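Proofing bread dough in a lined basket
By Milan Declercq
September

A shaped loaf needs support on all sides during its final rise. The method below is for one loaf at 68 percent hydration, made with 302 g of bread flour.

Cut a piece of plain linen large enough to overhang the basket by two inches. Rub rice flour into the cloth until the threads no longer show. Wheat flour absorbs moisture and will stick.
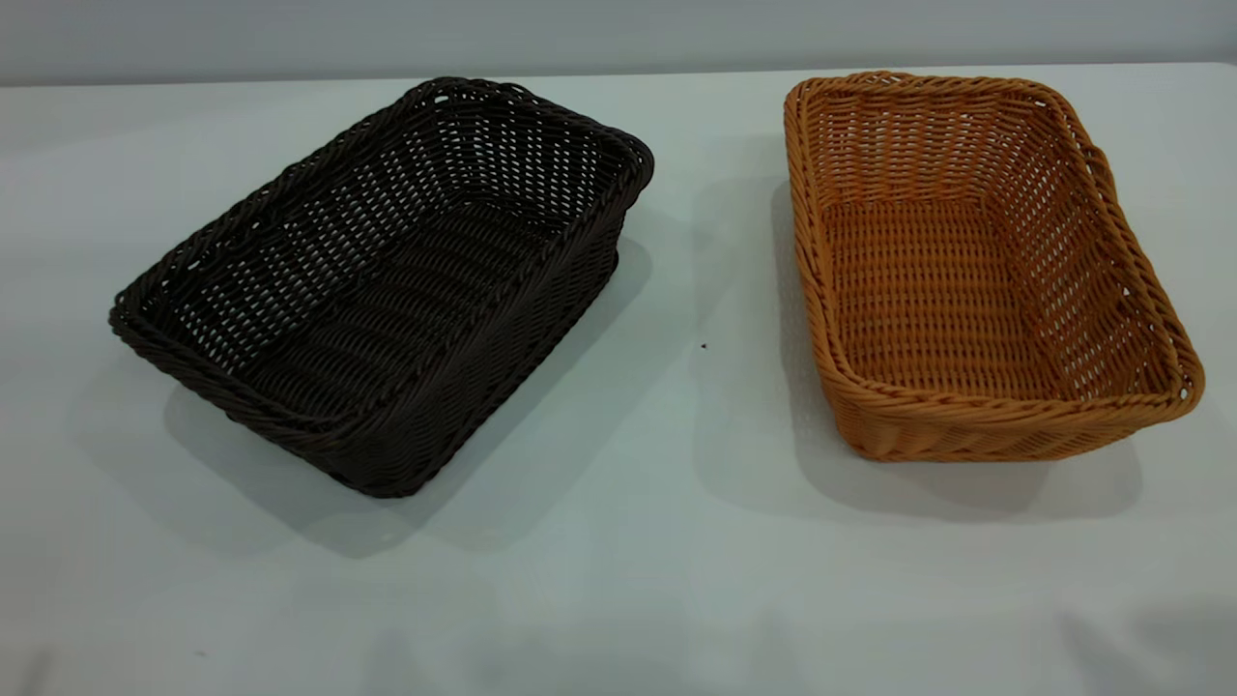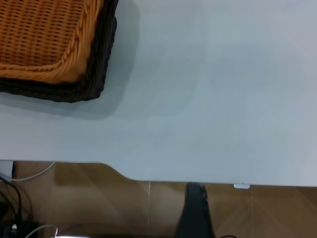 Final shaping should leave the dough with a tight skin and a closed seam. Rest it on the bench for 16 minutes, shape it again, and place it seam side up on the cloth. An open weave lets air reach the linen, and a rim as thick and rounded as the ones on these baskets gives the overhang something to fold across without creasing. Fold the cloth over the top – loosely, so the dough can expand.

Refrigerate at 38°F for 14 hours. Check by pressing a floured finger half an inch into the surface. If the dent fills slowly and only partway, the loaf is ready. If it springs back at once, leave it another hour.

Turn out onto parchment, brush off excess flour and score to a depth of a quarter inch.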